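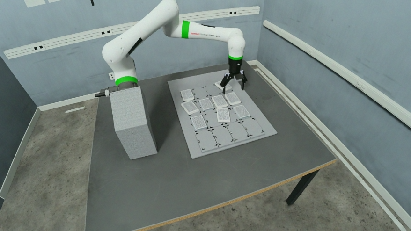

Temps de lecture : 4 min

Atelier partagé Drandance – support de cours, séance de mars
Construire une cellule de tri de tuiles : ce qu'il faut vérifier avant d'y croire

1. Le simulateur n'est pas l'atelier

Tout ce que nous réglons ce soir l'est en simulation. Le bras ne fatigue pas, la table ne fléchit pas, le frottement est un nombre que quelqu'un a saisi dans un fichier. J'ai vu trop de projets « terminés » à l'écran rester en panne quatre mois sur l'établi. Notez donc vos valeurs (masse, frottement, jeu des doigts) et leur origine. « Valeur par défaut » n'est pas une origine.

2. La prise

Une tuile posée de travers est le cas normal. Il faut estimer sa rotation avant de fermer la pince, puis vérifier que les doigts ont la place de descendre à côté des voisines. Beaucoup de scripts se contentent d'essayer 0 et 90 degrés – cela suffit pour une démonstration, guère plus. 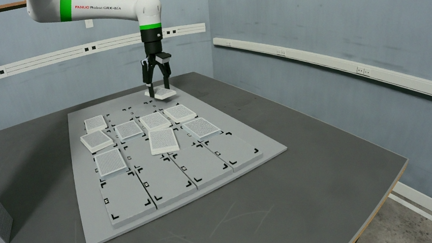
Une fois la tuile levée, son inclinaison entre les doigts compte autant que la position du poignet. Si le programme suppose qu'elle est restée à plat, l'erreur se retrouve à la dépose, contre les repères d'angle.

3. Ce que je demande

– 40 essais par réglage, échecs compris, sans relancer ceux qui déplaisent ;
– le module Trakine désactivé pour les 12 premiers : son recalage automatique masque les erreurs de calibration ;
– un critère de réussite écrit avant l'essai.

Le montage réel se fera sur l'établi du fond. D'ici là, aucun taux de réussite ne figure dans vos comptes rendus sans la mention « simulé ».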